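We use cookies to improve your experience on this site. Accept / Manage settings

Two hands, one table

Ctibor Michalík has spent since September comparing hands for a two-armed robot at Irden. The first was the Koklow, a plain two-jaw gripper. The second is the Curex, a metal hand with jointed fingers, now fitted to both arms.

"The Koklow was good at boxes," he says. "Give it a flat side and it would hold on all day. Give it a bowl and you had to go for the rim every time."

Each hand gets 50 tries per object, and the objects are ordinary ones: a toy aeroplane, a red plastic bowl, a hair claw clip. Michalík says the clip is the hardest.

"It's small, it's black and it has teeth. The fingers close and it turns over. With the jaws I could pinch it at the hinge, so the old gripper still wins there."
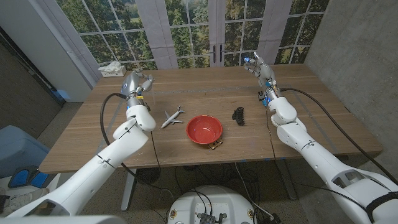 Cables and cameras

The new hands need more wiring, and he is not happy with it. Cables trail from both arms and drop to the floor.

"I lost 18 runs to a cable catching on the table. That's my fault, it isn't the hand's. But it goes in the results."

He tried the Khúc camera on a side stand before settling on a view from the robot's head. The side view hid whichever hand was further away.

Would he go back to jaws? "For one arm, maybe. Jaws on the right, fingers on the left. I've got 200 runs planned like that and we'll see on 14th June."

Sign up to our newsletter. You can unsubscribe at any time.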